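Section 8. Teaching a pick-and-place task by remote control

Read this section before you record anything. The Bollow software will accept a bad demonstration as happily as a good one, and the green "Saved" message means only that a file was written.

Before you start

1. Check that the emergency stop is within reach of the person holding the hand controller.
2. Lay out the basket and the loose objects on the table. Leave enough room between them for the open fingers.
3. Select Teach > Remote, then New Task. Type a name you will still understand in June.
4. Set the speed limit to 20 percent. The menu offers more. Leave it alone until you have a full set of clean runs.

CAUTION: The arm follows the controller as soon as the enable button is pressed. Do not reach across the table to straighten an object while anyone's thumb is near that button.

Recording a demonstration

5. Press Record and wait for the tone.
6. Bring the gripper over the first object and lower it slowly. Close the fingers on the upper part of a block so the tips stay clear of the cloth.
7. Lift just enough to clear the table and pause for a moment. If the block slips or swings, stop and discard the run.
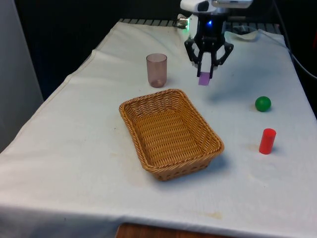 8. Carry the object to the basket by a path that clears the rim and anything standing nearby. Small blocks forgive a crooked grip. Balls do not, and a cylinder standing on end will go over if a finger brushes it.
9. Open the fingers only when the object is below the rim. Dropping it from higher up often works, and the robot will learn to do that too.
10. Raise the gripper, return to the start pose and press Stop.

Note: The sales sheet says a task can be learned from 8 demonstrations. We have not managed it. Plan on 17 at least, and move the objects between runs, or the robot will learn one table layout and nothing else.

Checking your work

11. Play back every run at full length. Delete any with a long hesitation, a second try at a grasp, or a bump against the basket.
12. Run the trained task with the objects in places you did not teach. Write down the failures as well as the successes - the score on the summary page leaves out runs that were stopped by hand.

If the score looks too good, ask someone else to set the table. Xiomara Nakamura keeps the log sheets for this section and would like the bad ones too.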